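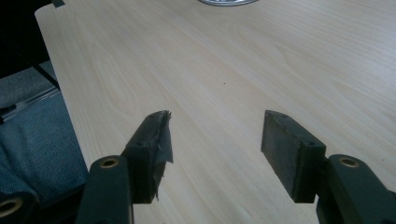

Cahier d'atelier, avril, mercredi
Outils de capture et chaîne logicielle, tâche « fouet / porte-ustensiles »

Repris à 8 h 40 là où on s'était arrêtés : la conversion des enregistrements vers le format d'entraînement. Le script tisent-convert plantait à la lecture des épisodes longs. Cause trouvée assez vite, le tampon d'index était alloué à partir de la durée annoncée dans l'en-tête et pas à partir du nombre réel d'images. Corrigé, test ajouté. La conversion passe maintenant sur tout le lot sans erreur.

Reste le vrai sujet de la semaine, l'ouverture des doigts.

Estimation de l'ouverture

Rappel pour ceux qui reprennent le cahier en route : l'ouverture n'est pas mesurée par un codeur, elle est estimée dans l'image de la caméra de poignet, en suivant le contour des deux patins. Le module s'appelle Rondura. Il sort une largeur en unités arbitraires, que l'on ramène ensuite entre 0 et 1 avec les butées relevées en début de séance.

Problème constaté : sur le doigt gauche, le contour extérieur saute. La bande qui recouvre le patin est effilochée, des lambeaux pendent sur la face externe, et le détecteur accroche tantôt l'arête du bloc, tantôt le bord de la bande. À droite, le patin est nu, la face interne est propre et le suivi ne bouge pas. L'erreur se retrouve donc entièrement d'un seul côté, et la pose du centre de pince dérive vers la gauche sans que la largeur paraisse absurde. C'est pour cela que le contrôle automatique ne la voyait pas.

Essais faits ce matin, dans l'ordre :

Seuil de gradient relevé. Les sauts sont moins fréquents mais on perd le contour dès que la lumière baisse. Abandonné.

Filtre médian sur la largeur. Courbe plus jolie, même biais. Retiré, il masque le défaut sans le traiter.

Suivi des inserts en laiton au lieu des patins. Nettement mieux. Les anneaux clairs sur le plastique vert-gris sombre donnent un ajustement d'ellipse stable, et ils sont solidaires des bras. Il faut seulement une table de correspondance entre l'écart des inserts et l'écart des patins, à refaire si on change de doigts.

Attention à l'anneau du même genre en bas à gauche de l'image, côté corps de la pince : le premier passage l'a pris pour l'insert gauche et a rendu une ouverture fantaisiste. J'ai limité la recherche à deux zones, une par bras. Les zones sont dans le fichier de configuration de la pince, pas en dur dans le code. Merci de les laisser là.

Résultat sur l'épisode 122, le plus mauvais du lot : plus aucun saut sur les phases d'approche. Il reste un décrochage court quand un ustensile passe devant l'insert. On garde alors la dernière valeur valide et on lève un drapeau, le planificateur n'utilise pas les images marquées.

À faire quand même : remplacer la bande du patin gauche. Changer de repère règle la mesure et laisse entière la question du contact, qui n'est pas symétrique entre les deux doigts. Noter l'épisode à partir duquel la bande est neuve, sinon on mélangera deux comportements de saisie.

Repère de table

Bråten, le module qui recale le repère monde, utilisait jusqu'ici les coins de la table. Mauvaise idée ici, les coins sont arrondis et l'intersection des droites prolongées varie selon la longueur de bord visible. Passé sur un modèle à deux bords plus un élément circulaire. Deux candidats sur le plateau : la base métallique du porte-ustensiles et le petit passe-câble rond gris foncé.

La base est grande et facile à trouver, mais ses reflets changent avec la position de la tête. L'ellipse se cale parfois sur un reflet interne. Le passe-câble est petit, sombre, et tient bien tant qu'une main ne le couvre pas. J'ai donc mis le passe-câble en référence principale et la base en secours, avec un poids réduit.

Relancé sur l'image 1874 de la séquence de référence, celle qui mettait l'ancienne version en échec : la solution converge. Relancé ensuite sur 400 images tirées au hasard dans le lot. Échec sur 22, presque toutes avec un bras au-dessus du passe-câble. Acceptable pour l'instant, le lissage temporel comble les trous.

Le bois clair pose moins de difficultés que prévu. Le veinage en diagonale attirait des segments parasites, un simple critère de longueur minimale les élimine.

Annotation des mains et des objets

L'étiqueteur de phases (Clornora) regarde la vue de tête et attribue à chaque pince un état : vide ouverte, vide fermée, objet tenu. Sur le fouet, il se trompe. Les boucles de fil fin laissent voir le fond, le masque se casse en morceaux et l'état bascule en « vide » alors que le manche est bien entre les mâchoires. Le manche seul suffit pourtant à décider. J'ai restreint la règle à la zone des mâchoires, et l'étendue de l'objet sert uniquement à choisir sa classe.

Autre confusion, les câbles noirs des pinces. Celui de gauche fait une boucle autour de la main et le segmenteur l'ajoute parfois à la pince, ce qui décale le centre du masque. Pas corrigé aujourd'hui. Piste : pénaliser les structures longues et minces hors de la zone du poignet – à essayer sur peu d'épisodes avant de toucher au modèle.

Cas type à garder dans les tests de non-régression : fouet dans la pince gauche, pince droite vide et ouverte, porte-ustensiles debout sur la table. La version du matin sortait « vide » des deux côtés, celle de 16 h donne les deux bons états.

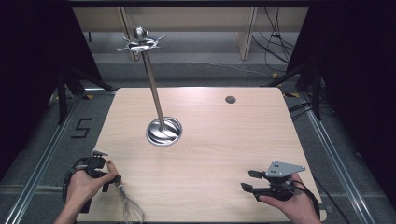 Planification, crochets du porte-ustensiles

Pas encore de code propre. Le haut du porte-ustensiles est une étoile de crochets courbes, et le modèle de collision actuel l'englobe dans un cylindre. Avec ce cylindre, toute pose d'accrochage est déclarée en collision, forcément. Deux options : un modèle par crochet, à recaler en rotation à chaque séance, ou une zone d'exception autour de l'étoile avec vitesse limitée. Je penche pour la seconde, plus rapide à mettre en place, en gardant le cylindre pour la tige.

La rotation de l'étoile n'est enregistrée nulle part. À ajouter aux métadonnées de séance, même saisie à la main.

Reste ouvert

Bande du patin gauche à changer, puis refaire la table de correspondance des inserts.
Fusionner la branche Rondura après relecture, ne pas toucher aux zones de recherche.
Câbles dans le masque des pinces.
Relancer la conversion complète cette nuit avec le nouveau recalage, l'ancien jeu reste sur le disque tant que la comparaison n'est pas faite.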